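Probert Dye Works, Colside: Open Day Visit

Posted April 15, 2020

I went to the open day at the Probert dye works in Colside last June and have only now typed up my notes. Several people from the weaving group asked for them, mostly to find out whether the works takes small lots. It does, and the details are near the end.

Colside is a small town on the Sadow River. I came in on the Koston bus, which stops across from the post office. From there you walk down Mill Street, go under the rail bridge, and the works is on the left. If you drive, use the gravel lot behind the building. The front lot is for trucks and they will ask you to move.

Visitors signed in at a folding table and got a sticker and a pair of foam earplugs. Our tour had 13 people on it. Most seemed to be knitters or quilters, plus a father and son who were interested in the boiler. Closed shoes were required, and a woman in sandals had to go back to her car for sneakers.

The tour was led by Vlastimil Vaněk, the head dyer. He started at the works as a drum washer and moved over to the dye floor after two years. He talks fast and the floor is loud, so stand near the front if you go.

The first stop was the gray room, where undyed cloth is stored. "Gray" is the trade word for goods that have not been finished, and most of what we saw was closer to cream. The rolls are wrapped in plastic and tagged with fiber, weight and customer. Vaněk opened a roll of cotton sheeting and had us feel it. It was stiff and a little greasy. Woven cotton arrives with starch on the warp threads and some natural wax still in the fiber, and both have to come out before the cloth will take color evenly. He put a drop of water on the raw cotton and it stayed there as a bead. On a scoured piece from the next shelf, the drop went straight in. He said home dyers who get blotchy results should try this test before they blame the dye.

Next was the scouring line, a row of long troughs with rollers between them. The cloth runs through hot water with soda ash and detergent, then through several rinses. It was running slow for the open day. The room was hot and smelled like a school laundry. I took my jacket off and did not put it back on until we were outside again.

The lab is upstairs and takes up one end of the building. This was the part I had come for. A customer sends in a swatch, and the lab works out a recipe in small steel beakers that turn in a heated bath. The recipe is written as a percentage of the weight of the cloth, so that it works the same way for a beaker or a full vat. Each trial gets dried, ironed and stapled to a card. The cards go into a cabinet of flat drawers, and there are 701 recipes on file at the moment. Older ones get pulled when a dye is discontinued and the shade can no longer be matched.

Vaněk showed us two swatches of navy that matched by the window and looked clearly different in the light box, where he could switch between daylight and store lighting. One turned reddish. He said this is the most common complaint they get, and the customer is usually right. The works now asks every customer which light the cloth will be seen under. I have had this problem with yarn for years and did not know there was a way to plan for it.

Someone asked about black. He said it is the hardest color to do well and the one people expect to be cheapest. A good black on cotton takes a large amount of dye, a lot of salt and a long wash at the end. Most of the water bill goes to that last wash.

The dye floor itself is one big room with the vats down both sides and a drain channel along the middle. The vats are closed, so there is less to look at than you might hope for. You can see the cloth moving past a small round window in the door. The vat we stood at was doing a forest green and had been going since before we arrived. The temperature goes up slowly, and the soda ash is added in steps, to keep the color from grabbing in one place. There was a chart taped to the side with the steps penciled in, including one that had been crossed out and moved later. I asked about that and was told that the green had come out patchy the week before.

We did not get to see the water treatment tanks up close because a section of the walkway was being repaired. From the door they looked like three open pools with a blower running. The water is held, balanced and settled there before it goes to the town sewer. The father and son got their look at the boiler through a wire fence, and the son asked more questions about it than the rest of us had asked all morning.

Finishing is in the newer part of the building. The cloth is squeezed, dried on a frame that holds it by both edges, and inspected over a lit table. Faults are marked with a bit of colored thread in the selvage. Small faults are allowed up to a set number per roll, and anything over that is sold as seconds in the shop.

We also spent some time on reds and pinks. Magenta is apparently easy to get bright and hard to keep that way. It bleeds if the wash-off is rushed, and it will tint anything pale in the same load. Vaněk's advice for home use was to rinse cold until the water is clear, then wash hot, then do the hot wash again even if it looks finished. He also said to let a test piece dry on a white rag before deciding.

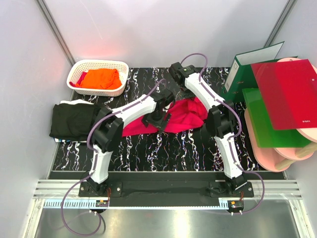 Magenta cloth on a black tabletop with a marble-like pattern.

The tour ended in the shop, which is run by Dwynwen Prosser. It sells seconds by the yard, remnants by the pound, and small jars of the dyes used upstairs. I bought a remnant bag of mixed linens and a jar of a rusty orange. The linens were good. One piece had a crease line that will not iron out, but I can cut around it. The orange is stronger than I am used to, and I ruined a skein before I learned to use half of what I would normally measure.

Prosser also handles the small-lot orders. These are the terms she gave me:

Minimum lot is 3 pounds dry weight, one fiber type per lot.
Yarn must be in skeins, tied loosely in four places. No cones.
Cloth should be unwashed if you want them to scour it, and labeled that way.
Shades from the recipe file are at the standard price. A new match costs extra and you get the card to keep.
They will not dye anything with metallic thread or glued trim.

She said that small lots get fitted in between bigger jobs and the wait depends on the color. Pale shades go sooner, since they run those first after a vat has been cleaned. If you want a dark brown, be patient.

There is a coffee urn in the shop on open days and a bathroom behind the register. For lunch I walked back up to Mill Street and had soup at the diner by the bridge. The bus back to Koston was late, and I would check the return times before you leave the works, as there is no bench at the stop and no shade either.

I have the card for the two navies if anyone wants to see it. Prosser let me have a spare.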